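20/11/2021
by the Milura page editor

Tabletop Odds and Ends, Rostdale

We own 254 small things, according to the list, and most of them are green.
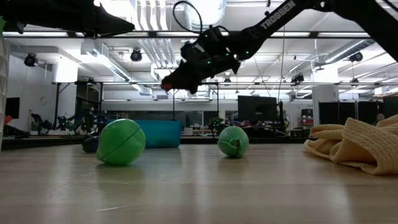
Two green balls, one smooth and one ribbed, with a crumpled yellow towel. 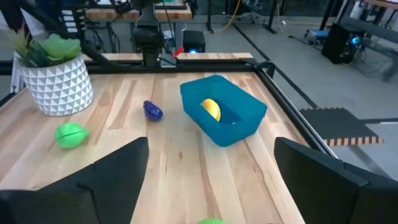

Eggplant at large. Something yellow has made it into the blue bin.

The list was 206 lines long in January, before the Urance box was opened. Fruit goes in with fruit, and vegetables too, because I'm tired of the tomato argument. Towels get their own shelf. If you have the other half of the pear, please leave it at the Memon desk.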